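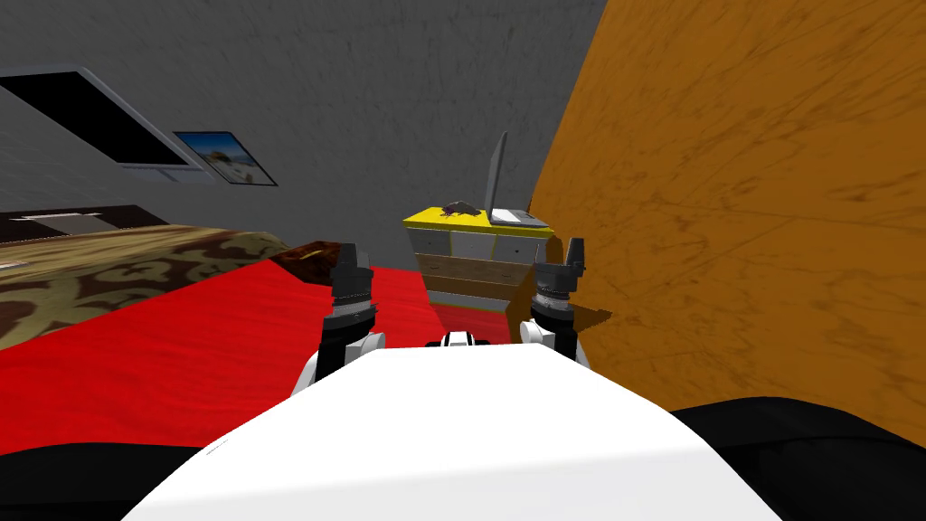

Two robot arms raised in a simulated bedroom, chest of drawers behind.

Chapter books for the fall, and a change to the Matiro series

The fall order from Fehr is in, and most of it is early chapter books this time. Parents have been asking for something between the leveled readers and a full novel, and the shelf by the front window at our Ullovell store now has a decent choice of them.

The main one is Nover, about a girl who moves to a town on a tidal river and takes a job delivering mail by rowboat. It runs to nine short chapters, each with a small map at the top. The sentences are plain and the print is large. A child who has finished the usual first readers should manage it alone, though some of the boat words (thwart, painter, oarlock) may need a grown-up the first time. There is a page at the back that explains them. The story has a storm in chapter four and a lost letter that stays lost until near the end, and neither is very frightening.

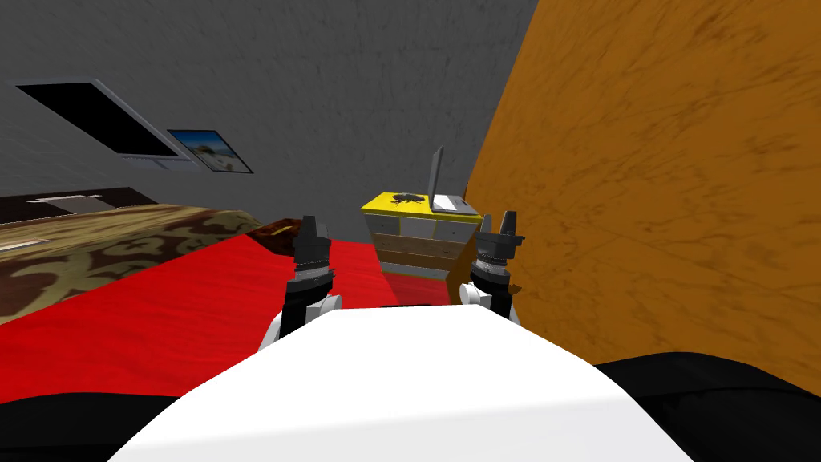

We also have the first two Matiro books back in stock. These were out all summer while the publisher reset them in a larger size. The text is the same as before. The new covers are paperback only, and the spine is wider, so they will not line up with the older set if you already own some of it. The old hardcovers are gone from the warehouse and we can't order them anymore. If you want to finish a set in the old size, leave your name at the counter and we will call if a used copy comes in.

The reading order has changed too. The book about the lighthouse school used to be second and is now listed first. It works either way. The one thing to know is that the goat gets its name in the lighthouse book, and the other one takes that for granted.
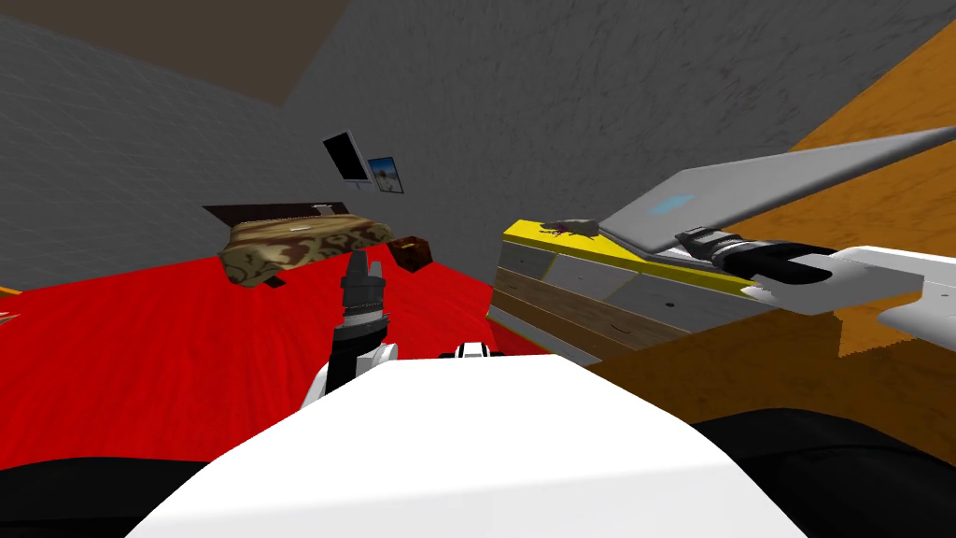

One parent wrote after the last newsletter that the Matiro books were too easy for a strong second grader and too long to read aloud in one sitting. She suggested splitting each book at the drawing of the ferry, where the story takes a natural break, and letting the child read the second half alone the next night. We tried this at story hour and it went well, so we will keep doing it through the fall.

Story hour moves back to the after-school time when classes start. It is for ages 4 to 9, and younger brothers and sisters are welcome if they can sit on a lap. We will begin with Nover and read one chapter each time. 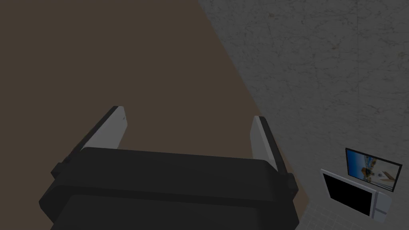
Last updated: 2019-08-25

The summer reading logs have been added up. Children at the Ullovell store logged 2,819 books between the last day of school and the middle of August. Logs turned in after that still earn the bookmark but are not in the total. Bookmarks are at the counter in an envelope with your child's name on it.

Teachers who want a class set of Nover should order early. Fehr ships class sets from a separate warehouse and they take longer than single copies. The teacher discount applies to both the class set and the activity sheets, and we need a school email address to put it through.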